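The Ferry to Fostbridge

Naima Bennani had 447 dollars in an envelope and a key that no longer fit anything. She bought a one-way ticket and sat on the upper deck, where the wind kept most people away.

Her uncle Hipólito had left her the house on Halvorsen Street. She had been inside it once, when she was 5, and remembered a green sink and a dog that would not come out from under the stairs. The lawyer, Mr. Schumacher, had told her on the phone that the roof was sound and the rest was a matter of opinion.

He was waiting at the landing with a folder under his arm.

"You brought the old key," he said.

"It was the only one I had."

"They changed the lock in July. The back door sticks, so go in by the front."

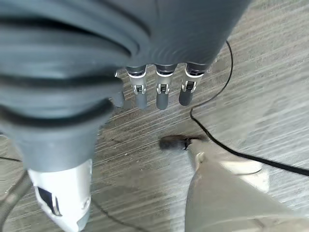

Fingers over gray carpet.

The house was smaller than she had expected. The sink was white. She went through the rooms and opened the windows that would open. In the kitchen drawer she found 4 spoons, a ball of string and a stack of postcards, all of them blank, all from Vinberg.

She made tea in a saucepan and drank it standing up. A man from next door came to the fence and said his name was Jaime Figueiredo, and that her uncle had owed him a ladder.

"Owed you, or borrowed it?"

"Borrowed. He said he'd bring it back."

They looked in the shed. The ladder was there, behind a door and some paint. It took both of them to get it out.

"Are you selling?" he asked.

"I don't know yet."

He nodded and carried the ladder home. Naima went back in, took a postcard from the drawer, and wrote her own new address on it to see how it looked.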